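Flower sorting cell, Prelbridge bench -- setup and upkeep notes
Data card and README, revision of March 2024
Maintained by Octavio Ocampo

What this is

These notes go with the flower sorting recordings from the two-arm cell at Prelbridge. They cover how the cell is laid out, what gets checked before a session, and what gets fixed when it drifts. If you only want the recordings, skip to "Contents". If you are going to run the cell, read all of it.

The task is simple to state. Artificial flowers and loose foliage are on a white table between two arms. There is a white tray on each side. Roses go in the right tray and hydrangeas go in the left one. Leaves stay on the table and count as clutter.

Table and trays

The tabletop is two panels with a seam down the middle. Use the seam as the center line when you place the trays. Put the trays down first, then the flowers, then the leaves. Do not line the leaves up. Earlier batches had them in a row and the policy trained on those batches learned the row.

Stems should not hang over the near edge. The floor on that side is where the cables run, and a stem that drops down there is slow to get back out. 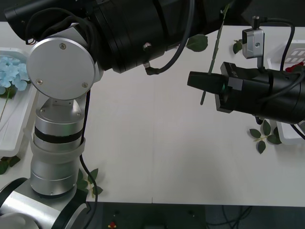
Right gripper closed on a rose stem, left arm raised over the table. Trays at both sides.

Cables

Most stoppages in this cell have come from cables. Before each session:

Move each arm by hand through its full reach with the motors off. Watch the cable at every joint. It should slide and never go tight.
Check the connector on top of the camera module at the right gripper. Push it in with a thumb. Do not wiggle it.
Look at the slack where the cables leave the table. Too little and the wrist camera drops out at full reach. Too much and the loop catches on a tray.
Write the result in the session log, even if nothing was wrong.

If a wrist camera drops out in the middle of an episode, stop and discard the episode. Do not reconnect and carry on. The timestamps will not match the arm data afterward.

Wrist cameras

Each wrist camera has to see both fingertips when the gripper is open and when it is closed. If one finger is missing from the view, loosen the bracket, turn it until both are in, and tighten it again. Then redo the hand-eye calibration with the Arumholm board. The calibration takes 30 poses. Fewer will pass the script but the error at the tray walls goes up.

The large roses are a problem for exposure. They fill so much of the view that auto exposure keeps hunting. We lock it on the bare tabletop before the first pick and leave it locked for the session.

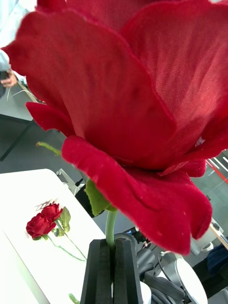

Wrist view with the stem gripped below a large rose. A smaller pair of blooms is on the table at left.

Grip height matters more than grip force with these flowers. Take the stem below the leafy part at the base of the bloom. Fingers that close on the sepal pull it down the stem, and after enough picks the head comes loose. A loose head gets glued and left overnight before it goes back into use.

Gripper care

Wipe the finger pads with a dry cloth at the start of the session and again at the break. The petals shed fibers and the fibers build up on the inner faces. Once they do, thin stems start to turn in the grip. Do not use alcohol on the pads. Benítez tried it on the old set and they went shiny.

Zero the grippers after wiping:

1. Open both fully.
2. Close both on nothing at low force.
3. Read the closed position. If it is off from the value on the card in the cabinet, run the homing script and read it again.
4. If it is still off, check for a bent pad screw before you touch any settings.

Release checks

Releasing is harder than picking. Hydrangea heads are wide and the petals catch on things. The open width has to clear the stem with room on both sides, or the flower comes back out with the hand.
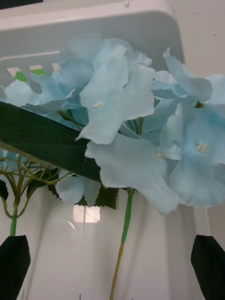

Fingers open on either side of a hydrangea stem, with the slotted wall of the bin behind.

Test the release on each tray before recording. Lower the flower, open, wait, then lift straight up. If the head moves with the hand, raise the open width one step in the config file and try again. The lift speed is shared by both arms, so a change for one side needs a test on the other.

Foliage comes off the stems with use. Collect the pieces at the end of the session and put them back in the clutter bag. Pieces too torn to lie flat go in the trash.

Resetting between episodes
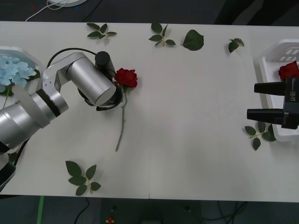

Park both arms clear of the table before reaching in -- the software pause is not enough, use the stop button. Shift the leaves by hand, turn a few over, and leave some near the trays so the grippers have to work around them. Change which flower is closest to the seam every few episodes.

Check the overhead view on the monitor after each reset. It should show both trays and the whole seam. If the view has shifted, someone has leaned on the stand.

Contents

Episodes recorded: 2,421
Episodes kept after review: 2,000
Episodes held out for testing: 57, taken from the kept set
Streams: one fixed camera, wrist cameras, joint positions, gripper positions

Dropped episodes are mostly camera dropouts and flowers knocked off the table. Failed grasps are kept if the operator recovered within the episode. They are tagged "regrasp" in the index.

Known issues

Joint data from the left arm has a small offset in the first part of the set. The Brotivdale loader corrects it if you pass the session number. Other loaders will not.

Some episodes have a person partly in view past the table. These are tagged "bystander" and can be filtered out.

The hydrangea petals look close to white in the sessions recorded with the blinds up. We have not corrected the color.

Changes

Added the release test. Moved the pad cleaning ahead of the gripper zeroing. Next check of the wrist bearings is due in May.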